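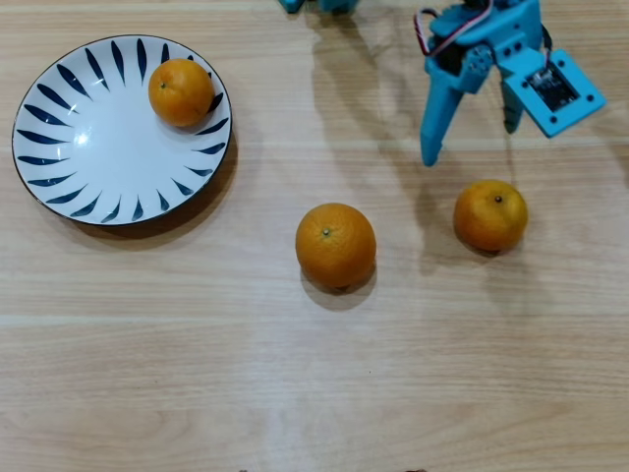 Equipment Pages, No. 118

Kedent Arm and Gripper Set
Student Robotics Equipment, Loan and Class Use

The Kedent Arm and Gripper Set is the standard equipment for the Fruit and Plate exercise in the introductory robotics class and in the Vumside student competition. It is available to registered class sections and to student teams preparing for the August round. This page sets out the contents of the set, the exercise for which it is most often requested, and the conditions under which it is lent.

Page last revised March 24, 2018.

General Information

The set is intended for students who have completed the bench safety session and who are able to load and run a program from a laptop. No previous work with arms is required. Sections that have used only wheeled robots should allow one additional class period for joint setup before beginning the exercise.

The gripper is made from printed parts. Students are permitted to print replacement fingers to their own design, provided that the original fingers are returned with the set. Files for the standard finger are held in the class folder. Finger designs with sharp points or exposed metal at the tip will not be approved for use with fruit.

Contents of the Set

Arm with gripper, assembled
Standard fingers, one pair fitted and one pair spare
Servo leads and one spare servo
Power supply with switched cord
Wureo control board and USB cable
Screws, washers and hex keys in a lidded box
Printed setup booklet

A laptop is not included. Plates, fruit and other objects for handling are supplied by the section or team. Objects used in the competition are supplied at the event.

The Fruit and Plate Exercise

In this exercise the arm is required to pick up small oranges from a bare tabletop and set them on a plate. The task is simple to state and gives students a fair amount of trouble in practice. A mandarin is not a perfect sphere, its peel is slippery in some places and rough in others, and it will roll if a finger reaches it off center. 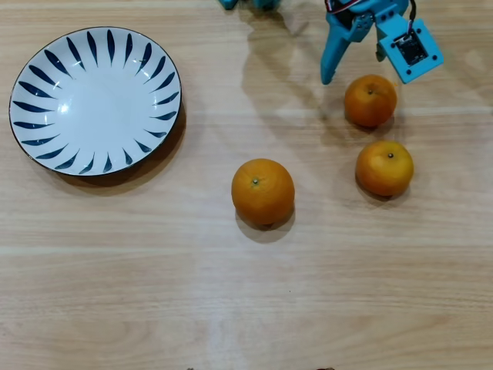

Teams begin each run with all of the fruit on the table and the plate clear. The plate may stand on either side of the work area, but it may not be moved once the run has started. A fruit is counted when it rests inside the rim with the fingers fully open and clear of it. Fruit that rolls off the plate before the end of the run is not counted, although it may be picked up again if it remains on the table.

Students may place the fruit by hand at the start of practice runs. In scored runs the placement is done by the judge, who will leave enough space between the pieces for the fingers to pass. Teams should not write programs that depend on fixed starting positions.

Each team is allowed 2 scored runs, and the better run stands. A team that touches the fruit, the plate or the arm during a scored run forfeits that run.

Setting Up the Gripper

Before the first grasp, the fingers should be opened and closed several times with nothing between them. They should meet evenly and should not rub against one another. If one finger leads, the linkage is to be adjusted with the power off. The servo leads must hang free through the whole range of movement. A lead that catches on a bracket will pull loose from the connector sooner or later, and this is the most common fault reported with the set.

Grip force is set in software. The value in the booklet is suitable for mandarins and should be lowered for softer fruit. Students often raise the force when a fruit slips, and in most cases the approach angle is the real cause. The finger should be brought to the widest part of the fruit before the gripper is closed.

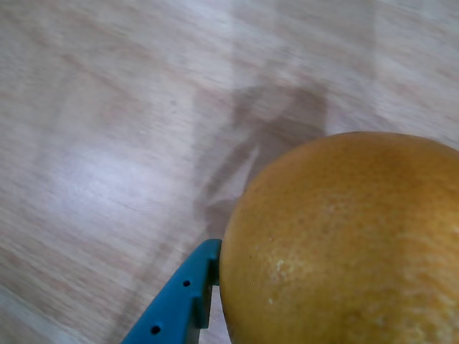
Contact should be made at the tip and the closing movement should then be slow. If the lower part of the finger reaches the peel first, the arm is too low or is tilted, and the fruit is likely to be pushed away across the table. Teams are advised to stop the arm at the moment of contact during practice, look at it from the side, and write down the joint values. A page for these notes is provided at the back of the booklet.

Lighting deserves attention as well. Overhead lamps produce glare on a glossy surface and the arm casts a wide shadow over the work area. Programs that find fruit by color should be tried with the arm raised and again with the arm lowered over the table. Settings that work at one end of the room may need to be changed at the other.

Care of the Equipment

Fingers are to be wiped with a damp cloth at the end of each session and dried before storage. Juice left in the screw holes attracts insects and stiffens the moving parts. Bruised or split fruit should be removed from the table promptly. Fruit used in the exercise is not to be eaten.

Printed parts should be checked for cracks near the screws. Cracked parts are replaced without charge when they are reported at the time of return. The servo housing is not to be opened by students.

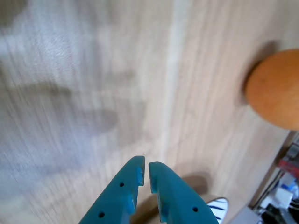

Unnithan Student Robotics Club, Equipment Desk

Loan Conditions

Sets are lent to class sections for the length of the unit and to competition teams for 4 weeks. A loan may be renewed once if no other team is waiting. Requests must be signed by the section instructor or team adviser and should state the room in which the set will be used. Sets may not be taken off the premises without written approval.

The arm must be fixed or clamped to a level table before it is powered. A student who is operating the arm must be able to reach the power switch without leaning across the work area. Long hair and loose sleeves are to be secured.

On return, the set is checked against the contents list with a member of the team present. The spare fingers and the hex keys are the items most often left behind. Missing items are to be replaced before the team may borrow again.

Related Items

Wureo control board, separate loan
Printed finger blanks, pack of 2
Bench clamp for Kedent arm
Setup booklet, replacement copy

Requests for the August round are taken in the order received. Forms are available at the equipment desk during posted hours.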